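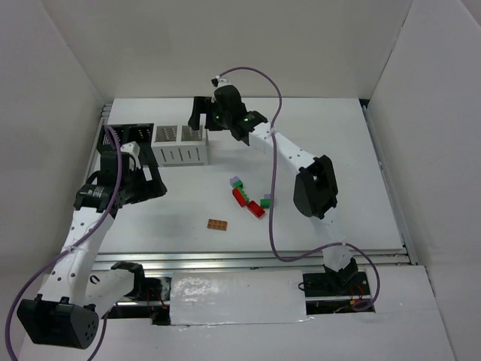

Umesh Kaushikに言わせると、両腕ロボットの難しさは腕が増えたことより「もう片方の手に見えているものを知らない」ことから来るそうです。人間なら右手で持ったものを左手に渡すとき、どちらの手の目で見るかなんて考えません。目は顔についていて、手にはついていないからです。ところが手首にカメラを積んだロボットでは、右手のカメラは右手の都合のいい角度でしかブロックを見てくれない。つかんだ瞬間、いちばん見たい面が自分の指に隠れてしまう。だったら相手の手のカメラに見てもらえばいいじゃないか、というのがTristexの出発点でした。

というわけで今号のOlier研究だよりは、5月号で予告だけしてそのままになっていたTristexの話です。お待たせしました! 書きたいことが多すぎて、いつもの倍くらいの長さになっています。

ブロックの持ち替えという課題

Srithongの実験室でいま取り組んでいるのは、おもちゃのブロックを両手で扱う課題です。机の上に散らばったブロックを拾い、空中でもう片方の手に渡し、必要なら向きを変え、別のブロックと組み合わせ、奥のかごに入れる。文字にすると地味ですよね。でもこれ、やってみると本当に奥が深いんです。

ブロックは小さいので、グリッパーの指先でつまむと見えている部分がぐっと減ります。渡すときには二つの手の指先がほとんど触れそうなところまで近づきます。少しずれれば指どうしがぶつかるし、渡す側が先に開けば落ちる、受ける側が強く引けば回ってしまう。しかもポッチの向きがわからないと、その次の組み付けができません。

固定カメラだけで学習させた最初の方策は、机から拾うところまでは実にきれいにやってくれました。ところが受け渡しの段になると、急に自信をなくしたような動きになります。近づいては止まり、少し戻ってまた近づく。上から見た映像では、肝心の指先が腕やケーブルの陰に入ってしまうのです。

手首カメラを足すと今度は別のことが起きました。方策が自分の手首の映像ばかり当てにするようになり、相手の手がまだ準備できていないのに放してしまう。手首の映像は情報が濃いので、そこに頼りたくなる気持ちはよくわかります(方策に気持ちがあればの話ですが)。

相手の目を借りる

Tristexのしくみは、説明してしまえば短いです。左右それぞれの手の動きを決めるとき、自分の手首カメラ、相手の手首カメラ、固定カメラの映像を入力にします。ここまでなら映像を全部つないだだけで、そう珍しくありません。違うのは学習のさせ方です。

学習中、一定の割合で自分の手首カメラの映像を丸ごと消します。自分の目をふさがれた手は、残りの映像から次の動きを当てるしかありません。固定カメラで大まかな位置はわかっても、指先の細かい様子はわからない。となると相手の手首の映像を読むようになります。消すタイミングはでたらめに選ぶより、左右の指先が近づいている区間に集中させたほうがずっと効きました。机の上をひとりで動いている間は相手の目に用がないので、考えてみれば当たり前なのですが、最初の版では均等にばらまいていて、まるまる二週間を無駄にしました。

もうひとつの工夫は、相手の映像をそのまま使わず、左右の手先の位置関係を一緒に渡すことです。相手の手首カメラは腕が動くたびに上下も左右も入れ替わります。画面の中で上に見えているからといって、実際に上にあるとは限りません。位置関係なしで学習させると、片方の手が鏡に映った自分を追いかけるような妙な動きをします。初めて見たときは皆で大笑いしたあと、しんとなりました。

手首の側からの視界は、何度見ても面白いものです。向かいの手の指先につままれたブロックは薄紫の段が上、緑の段が下に映り、緑のほうからポッチがのぞきます。二つの色の継ぎ目もまっすぐ見えます。指の形も、向こうの手首についたカメラの銀色の箱も、そっくり視界に入ってきます。つまんでいる手自身にはなかなか得られない眺めで、この一枚分の情報があるだけで方策の迷いがずいぶん減るのです。 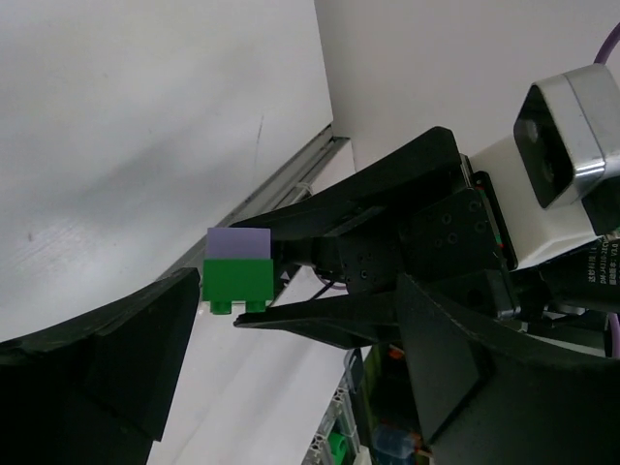
データを減らしたら良くなった話

個人的には今回いちばん興奮したところです。

学習に使ったのは、人が遠隔操作で集めた実演データです。Srithongの操作メンバーが集めてくれたのは全部で2,000本。この数を聞いたときは正直、これだけあれば何でもできると思いました。ところが全部入れて学習させた方策は、持ち替えの途中で妙に長く考え込みます。映像を見返してみると、理由がわかりました。実演の中に、操作している人自身が迷っているものがたくさん混じっていたのです。指先を近づけて、角度が気に入らなくて離して、もう一度近づける。人間としては丁寧な仕事なのに、まねをする側から見ると「ここでは止まるものだ」という教材になってしまいます。

そこで使ったのがEkovです。以前このたよりでも紹介した、所内で育てている選別ツールですね。今回はEkovに、受け渡し区間で両手が同時に止まっている時間と、つかみ直しの有無を見るようにしてもらいました。その結果、残ったのが1,083本です。半分近くを捨てることになるので、かなり勇気がいりました。

でも結果は、はっきり良くなりました! 動きが滑らかになっただけでなく、受け手の指が閉じてから渡し手が開くまでの間合いがそろったのです。以前の方策は、開くのが早い回と遅い回がまちまちでした。選別後は、横で見ていても「いま渡すな」とわかるようになりました。見ている人間に予測できる動きというのは、隣で作業するときの安心感がまるで違います。

捨てた分がすべて悪いデータだったわけでもありません。つかみ直しの場面だけを切り出すと、失敗から立て直すお手本になりそうなものがいくつも見つかっています。今は別のフォルダに取ってあって、次の版でどう混ぜるか相談しているところです。ここはKaushikと意見が分かれていて、彼は少しだけ混ぜたい派、私は別の方策として学習させたい派です。どちらが当たるか、わかったらまた書きます。

試行の結果

評価は持ち替え一回を含む通しの課題で行いました。机からブロックを拾い、反対の手に渡し、かごに入れるところまでできて成功と数えます。途中で人が触ったら失敗、落としたブロックを自力で拾い直せたら続行です。

Tristexの成績は、18回の試行で成功が14回でした。同じデータで相手の手首カメラを使わない版は、その半分にも届きませんでした。これだけ差が出るとは思っていなかったので、評価表を埋めながら途中で席を立って歩き回ってしまいました。

失敗した分も見ておきます。いちばん多かったのは、つまんだ位置がブロックの端に寄りすぎて、受け手の指が入る場所がなくなった場合です。これは渡す段階の前、つまり拾う段階の問題で、相手の目を借りても手遅れです。次に、ブロックの色が薄く、白い天板と見分けがつきにくいときに拾い損ねるものがありました。照明で少しはましになりそうですが、照明に頼らずに解きたいところではあります。

受け渡しそのものでの失敗は一度きり。指先どうしが軽く当たってブロックが傾き、そのまま滑り落ちました。拾い直しには行ったものの、机の縁に近すぎて届かなかったという惜しい回です。

写真の緑のブロックのような小さいものは、左右の指先の間にほとんど隠れてしまいます。固定カメラから見えるのは緑色がちらっとだけ。手首の目がどれだけ頼りになるか、この大きさになるとよくわかります。

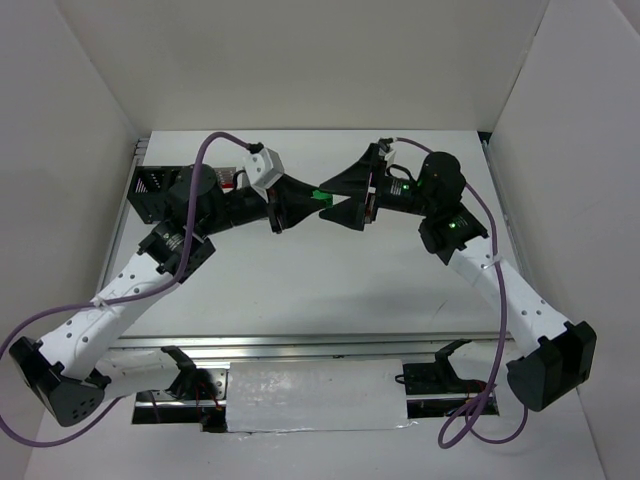 向かい合う左右のグリッパーと、指先の間の緑のブロック。Srithong実験室にて。

組み付けはどこまで来たか

持ち替えの先には、もちろん組み付けがあります。片手にひとつずつブロックを持ち、ポッチを合わせて押し込む。こちらは評価の数字をまだお見せできる段階にないのですが、手ごたえは感じています。

難しいのは押し込む力の加減です。映像だけでは、はまったのか乗っているだけなのかがわかりにくい。人間は指先の「ぱちっ」で判断していますが、今の構成でそれに当たるのはモーターの電流くらいです。電流の値を入力に加えた版を試しているものの、腕の姿勢によって値が変わるため、まだ素直には使えません。姿勢の影響を差し引くか、そのまま学習に任せるか。Kaushikは差し引く式を紙に書いて持ち歩いていて、会うたびに項がひとつ増えています。

もうひとつ気になっているのが向きです。ポッチが下を向いたまま受け取ったとき、そこからひっくり返すのか、相手のブロックのほうを合わせるのか。遠隔操作の実演では人によってやり方がばらばらで、方策もつられてばらばらになります。統一してもらうべきか、両方覚えさせるべきか。先日の打ち合わせでもこの話だけで時間を使い切ってしまいました。

同じことを試したい方へ

似た構成の両腕をお持ちの方から質問をいただくことが増えてきたので、気づいたことを少しだけ。

手先の位置関係を入力に足すなら、左右の腕の座標合わせは先に済ませておいてください。うちは後回しにして、学習がうまくいかない原因を一週間も探しました。ずれは小さくても、指先どうしが近づく場面ではそのまま効いてきます。

手首カメラのケーブルは、腕をいちばん伸ばした姿勢と、いちばん畳んだ姿勢の両方で確かめてから留めるのがおすすめです。余らせすぎると固定カメラの視界を横切るし、詰めると手首の動きを引っ張ります。

映像を消す割合は、最初は控えめに。強く消しすぎると、自分の目があるときにもそちらを見なくなります。一度そうなった方策は、自分の手元を相手に見てもらわないと何もできない、ずいぶん甘えん坊なものになりました。それはそれで眺めていて楽しかったのですが。

実演を集めるときは、操作する人に「急がなくていいけれど、両手を止めたままにしないで」と伝えておくと、あとの選別がかなり楽です。Ekovの今回の設定は所内の共有場所に置いてあります。外部の方は、編集部宛てにご連絡いただければお送りします。

発表のお知らせ

Tristexの詳しい話は、2022年7月12日の所内報告会でKaushikと二人で発表します。午後の部の最初で、受け渡しの動画をたっぷり流す予定です。成功した回と一緒に、失敗した回も全部お見せします。机の縁で届かなかったあの回は、できればゆっくり再生で見てほしいです。

質問は当日でも、このたよりへの返信でもどうぞ。特に、電流の値を触覚の代わりに使った経験のある方、ぜひお話を聞かせてください!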